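Tindeck promete planificación sin ajustes, pero solo la enseña en simulación

Tindeck presentó el martes la versión 2 de Zerkine, su programa de planificación de movimientos para brazos robóticos. La empresa, con sede en Demthorpe, sostiene que el sistema ordena cubos de colores a partir de una instrucción escrita y sin ajustes previos para cada tarea. Según sus cifras, completó 1498 de 2000 intentos.

El dato suena bien hasta que se lee la letra pequeña. Todos los intentos se hicieron en simulador, y el planificador recibía del propio programa la posición exacta de cada pieza. La percepción, que es donde suelen fallar estos sistemas, quedó fuera de la prueba. 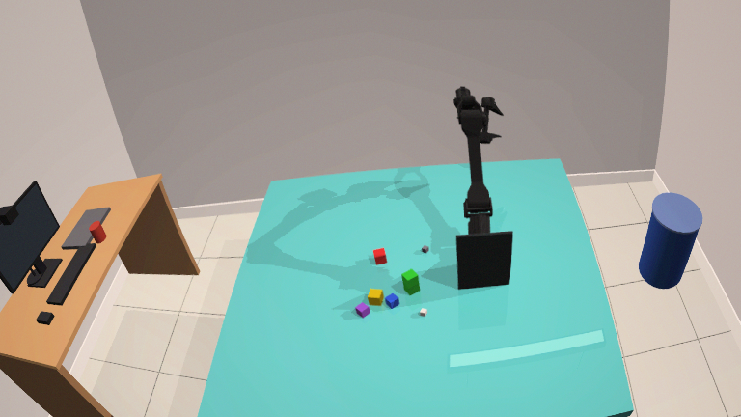
Tampoco hay comparación con otros planificadores. Stuart Rudd, responsable de software de Tindeck, respondió que «los resultados hablan por sí mismos» y que las pruebas con un brazo físico llegarán más adelante, sin dar fecha. Preguntado por los intentos fallidos, admitió que 55 terminaron en colisión con la mesa. Del resto no ofreció desglose.

Masilela, distribuidora del programa, ya lo anuncia en su catálogo como «listo para planta». La licencia de prueba se abrirá en septiembre e incluirá el planificador y las escenas de simulación, pero no el código con el que se calcularon los resultados.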